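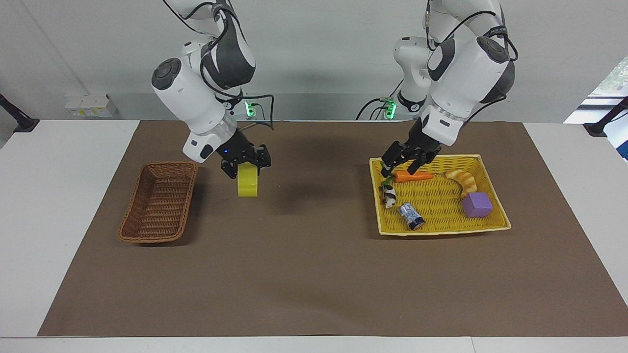
Tidying robots (household)

A tidying robot is a machine meant to pick up loose things in a home or workshop and put them where they belong. Also called a sorting arm or pick-up robot. Most have one or two arms, few have legs. As of now none does the whole job in an ordinary house without help.

The task

Usually practised on a table with two baskets and a handful of odds and ends. A roll of tape, a toy carrot, a foam cube, a small can. Each needs a different grip. Tape is stiff and easy to pinch, foam squashes, cans roll away. Woven baskets are harder than plastic tubs as fingers can snag on the rim.

Two-finger grippers are the common choice. Cheap, tough, simple to mend. Poor at thin or floppy things such as socks and paper.

State of the art

Mixed. The Mumdale trials, run by Lizeth Chambi, used 400 pick-ups of small items and got 300 into the right basket. Most misses were drops or wrong baskets. Speed was the other complaint: 12 seconds an item, where a person takes one or two. Later runs were quicker but dropped more.

Two arms help with handing over and holding a basket still, though they can also get in each other's way. See Binder method, where one arm waits untill the other is clear.

In workshops

Further along than homes. The Ingvarsson bench sorts returned tools over an 8 hour shift, good light, same parts every day. Briltico sells a similar bench for packing. Both stop if something unknown turns up and a person has to clear it.

Open problems

Clutter, mainly. Also stairs, pets, wet things, glass. Knowing where stuff goes is seperate from being able to lift it, and every household has its own rules. Cost still well above that of a cleaner for a few hours a week.

See also: Dishwasher loading; Laundry folding; Robot vacuum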